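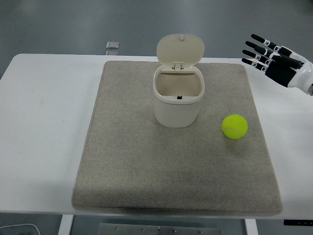 Care of Small Lidded Bins and Felt Table Mats

Household Guidance, Bravine Residents' Services
Prepared by Eulalia Daza. Revised 19 March 2026.

The following guidance applies to small plastic bins with hinged lids kept on desks, counters and shared tables, and to the felt mats on which they are commonly placed. Residents of furnished units should also consult the inventory sheet supplied at move-in.

Placement

Place a tabletop bin toward the back of the work surface, with the hinge facing away from the user. Allow enough clearance behind the bin for the lid to stand fully upright. A lid that strikes a wall or shelf each time it is opened will eventually loosen at the hinge.

A bin should stand entirely on the mat or entirely off it. Bins that straddle the edge of a thick mat tip easily when the lid is raised.

Emptying and washing

Empty tabletop bins daily in shared rooms and twice a week elsewhere. Food scraps, tea bags and damp paper towels belong in the kitchen container.

Wash the bin with warm water and dish soap. Use a soft cloth on glossy plastic; scouring pads leave fine scratches that hold dirt. Clean beneath the rim and along the hinge with an old toothbrush. Where the bin has a latch or catch, wipe it separately and check that it moves freely. Leave the lid open until the interior is fully dry.

Do not oil a plastic hinge. If the lid will not stay up after cleaning, report it under item code 323.

Felt mats

Vacuum felt with the upholstery attachment, working in one direction. Speckled and heather tones conceal crumbs well and should be cleaned on schedule regardless of appearance. Blot spills at once with a dry white cloth. Rubbing drives liquid into the fibers and raises pilling.

Turn the mat every 3 months. The front edge becomes compressed where forearms rest, and turning distributes the wear. Mats should not be folded for storage. Roll them loosely around a cardboard tube.

Loose items

Balls, toys and similar articles should be returned to their own storage before the table is wiped. Tennis balls shed lint on felt, and a lint roller removes it readily.

Replacements

Requests for replacement bins or mats may be left with Craig Farquharson in Room 113. Mats are issued in beige-gray only. Please bring the old mat when collecting the new one.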